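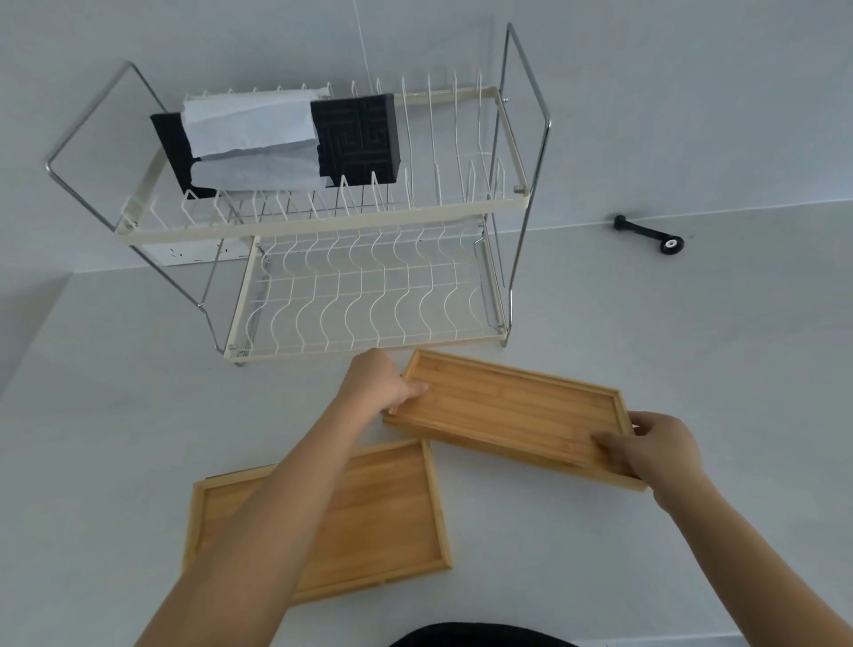 Radek Skála respondió que con los dedos paralelos de serie no se llega a coger el canto de una bandeja apoyada en plano, y que antes de comparar controladores habría que cerrar el tema de la pinza.

Foros > Manipulación > Pinzas y efectores finales > Bandejas con reborde: paralela, adaptativa o ventosa

halyna_kuzmenko
De acuerdo en separar las dos cosas. Repito los datos para quien entre ahora. La tarea es levantar una bandeja de bambú con reborde bajo desde una encimera blanca mate y reubicarla. A mano se resuelve con las dos manos, dedos por encima del reborde. En el banco tenemos un brazo Kinddale con la pinza paralela de origen y una adaptativa Ladico de dos dedos. Cámara en cabeza, sin cámara de muñeca por ahora.

demyd_h
¿Qué apertura tiene la Ladico? Si no abarca el lado corto, solo queda pinzar el reborde, y entonces el momento se lo come el dedo.

halyna_kuzmenko
No abarca el lado corto. Pinza el reborde. Con fuerza baja la bandeja gira alrededor del punto de contacto; con fuerza alta no gira, pero el dedo adaptativo se cierra sobre sí mismo y pierde el canto.

Radek Skála
Eso último es el mecanismo subactuado haciendo lo suyo. Con un canto fino la falange distal no encuentra apoyo y sigue cerrando. Bloquea la articulación y tendrás una paralela cara.

alina.dinu
Nosotros montamos una ventosa de fuelle Ostapchuk en un caso parecido. Base lisa, agarre centrado, sin momento apreciable. No veo motivo para complicarse con dedos.

Radek Skála
El bambú laminado no siempre sella. Si el fuelle cae sobre una junta entre lamas, fuga.

alina.dinu
Con labio blando sella. Medido: 9 agarres seguidos sin caída de vacío.

Radek Skála
Nueve agarres no son una prueba. Además, con una bandeja montada sobre otra la ventosa no sabe cuál tiene debajo si la estimación de profundidad falla unos milímetros. El dedo al menos toca el reborde y da una lectura de fuerza.

ptunstall
Apunte sobre la cámara. Encimera blanca contra pared blanca: el estéreo pasivo no encuentra textura y rellena el plano como puede. Y el alambre cromado de un escurreplatos es peor, da huecos o puntos detrás de la pared. Antes de culpar a la pinza conviene mirar la nube. Yo bajaría la exposición y enmascararía todo lo que sea alambre.

demyd_h
+1 a lo de la nube. En Nikholm perdimos 2 semanas ajustando la fuerza de cierre y el error estaba en la calibración mano-ojo. Registrad la pose del efector en el momento del contacto — la real, no la ordenada.

halyna_kuzmenko
La pose real ya se registra. El lazo de posición va a 900 Hz y la fuerza de dedo se muestrea bastante más lento, así que el contacto aparece con retraso en el registro. Sospecho que parte del giro viene de ahí.

alina.dinu
Sigo pensando que la ventosa os quita el problema entero.

halyna_kuzmenko
Para levantar, sí. Para dejarla de canto en un escurreplatos, entre las varillas, no me cabe el fuelle.

Radek Skála
Dos brazos, entonces. Es lo que hace una persona con ese objeto.

Etiquetas: pinza paralela, pinza adaptativa, vacío, agarre bimanual, calibración mano-ojo

Temas relacionados
Deriva del cero en sensores de fuerza de dedo
Estéreo pasivo o luz estructurada sobre superficies blancas
Kinddale: límites de par en muñeca
Fuelles de labio blando sobre madera sin barnizar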